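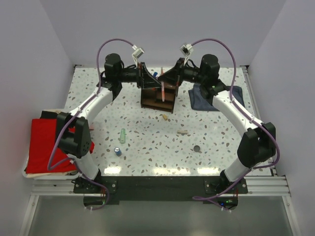
Search this site Go

Shelf-tidying trial draws doubts in Clatovden

Tue 2 July — A plan to sell a small countertop shelf unit as the answer to messy desks and kitchen corners is moving ahead in Clatovden, though the evidence for it so far is thin.

The unit, marketed by local firm Wieczorek, is a dark brown wooden shelf with open compartments and no doors or drawers. It is meant to stand at the back of a table and take the odds and ends that otherwise spread across it. Wieczorek says it will make 600 of them for a first run, with sales to begin in October.

The firm bases its claims on tabletop trials in which small items are left lying on a work surface and then put away on the shelf. "People will be surprised how much surface they get back," said Genalyn Sison, who handles sales for the firm. Asked how much surface that was, she said the figures were still being put together.

Others would like to see them first. Lucie Gill, who runs a housewares store on the north side of town, has been offered 40 units and has not signed for any. She said a trial with a few small pieces on an otherwise clear table says little about a kitchen counter with mail, keys and a week of school papers on it.

"Anyone can tidy a table with hardly anything on it," Gill said. "Give it to a family of five and come back in a month."

Her other complaint is with the open front. Long, thin items tend to tip over or stick out of a compartment that was sized for something squarer, she said, and small ones get pushed to the back and forgotten. Wieczorek's sales sheet describes the open front as "easy access." It does not mention dust.

Saadet Duman, a retired cabinetmaker who looked at a sample in Gill's store, was kinder about the piece itself. He called it a decent plain shelf with thin sides, light enough to lift with one hand, and said he would have made the uprights thicker. He was less taken with the idea that it needed trials at all. "It's a shelf," he said.

Wieczorek has applied for a grant of $3000 from the Drendov small business fund to pay for more testing. Myung-ja Geum, who reviews applications for the fund, said the request was incomplete and had gone back to the firm with 2 questions — what would be measured, and who would check the results.

Sison said answers were on the way. She would not say whether the October date depends on the money, and she declined to give a retail price. Gill said the price quoted to her was higher than for a similar shelf she already stocks, which sells slowly.

A decision on the grant is expected before the end of the summer.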